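3.2 Where small things end up

What surprised us most in the Plonia homes was how much sorting people do without a plan. Across 318 tidying diaries, the top of a drawer cabinet was the favorite landing spot, and food shared it happily with cleaning supplies (Figure 3).
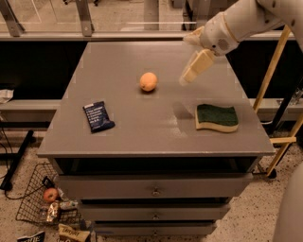
Figure 3. Cabinet top with an orange, a snack bar and a sponge; an apple in the wire basket on the floor.

We love this mix! Kang and Morer treat it as clutter, but our diaries suggest a lively halfway stage. Fruit tended to move on to a basket or bowl, and sponges went back to the sink by evening. Snack bars were the wanderers, and in 2 homes they had a drawer all to themselves. The Arkell diaries show much the same pattern, which we take up in the next section.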